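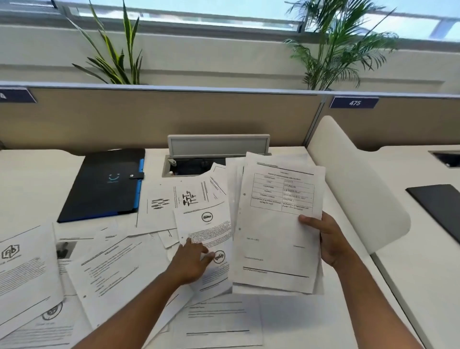
4. Meals, Hours and the First Week

4.1 What hosts and guests thought they had agreed to

We came to the subject of meals almost by accident. Our first plan was to ask only about hours worked, as earlier writing on work exchange travel has tended to do, and the opening questions of the survey were all of that kind. But the travelers who wrote to us from the guesthouses and small orchards of the Biltum valley kept coming back to the table, and to who cooked, who washed up, and whether a person could help herself to eggs in the morning without asking. By the time the December replies were in we had added a whole page on food, and in the end it gave us more to think about than anything else we collected.

The replies come from 178 travelers, all of whom had stayed at least two weeks with a host they found through the Tralell listings. We had sent out 200 invitations, so the response was a good deal better than we had any right to hope for, and we remain grateful to people who filled in a long form on slow connections, sometimes (they told us) from the one corner of the yard with a signal. Of those who answered, 144 said that meals had been mentioned in the listing. Far fewer could tell us what had been promised. "Food included" turned out to cover three cooked meals in one house, a shelf of pasta and canned tomatoes in another, and in a third an invitation to the family supper that was warmly meant but came at ten at night, when the guests had been up since dawn with the goats.

Hours were a simpler matter on paper. Nearly every listing gave a figure, and most travelers remembered it correctly. Where people disagreed was over what belonged inside the figure. A host near Collet counted the walk up to the terraces as part of the working day, and her neighbor down the road did not, and neither had ever thought to say so. Riding in the back of the truck to fetch feed, waiting for the rain to stop, and keeping an eye on the younger children while the beans were being shelled all fell into the same gray area.

4.2 How the arrangement settled

Figure 2. A stack of printed pages held above a desk. 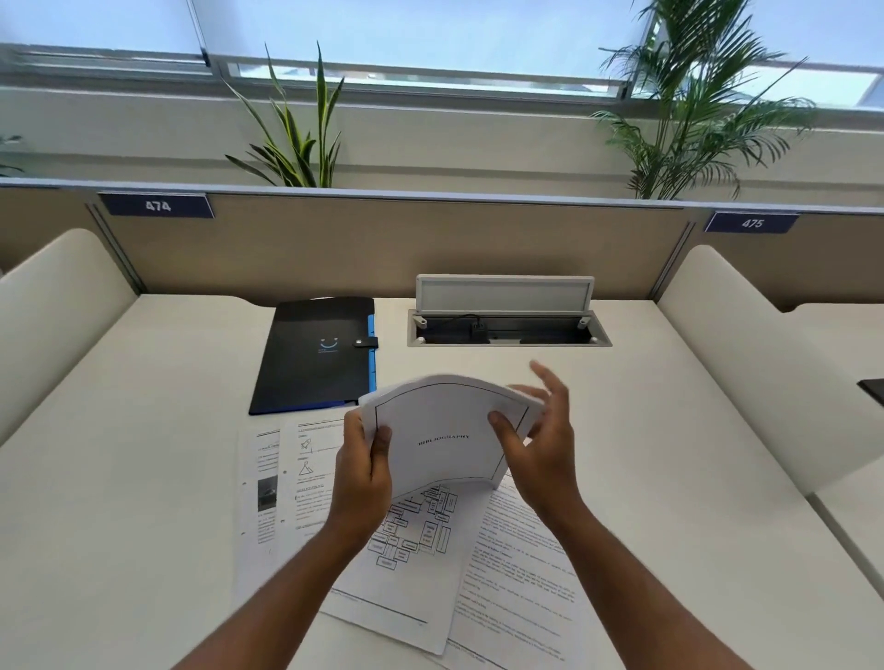 What pleased us most, reading through the longer answers, was how often these muddles sorted themselves out by the end of the first week. The usual turning point was a small and rather ordinary conversation, held over dishes or on the way back from the village shop, in which one side admitted to being tired or hungry and the other side was a little embarrassed and very kind. Travelers who described such a talk were also the ones who tended to stay on past their planned date, and several had gone back the next season. We would not want to lean on this too heavily. People who like their hosts are surely more willing to bring up an awkward subject in the first place, and our questions were not designed to pull the two apart.

Language mattered less than we expected. Some of the happiest accounts came from pairs who shared only a few dozen words, and who had worked out the week's jobs with a calendar, a pencil and plenty of pointing. Age mattered a bit more, with older travelers readier to ask for a day off and readier to be told when it would suit.

Open answers were typed into Clotudix and read twice, once by Sena Quartey and once by a second reader who had not seen her notes. Where the two readings differed we kept both and talked them over, and a handful of answers are still marked as unsettled in the version closed on 5/4/26. Most of those concern pets, which we take up in Section 5 along with shared bathrooms and the question of who feeds the dogs when the family is away.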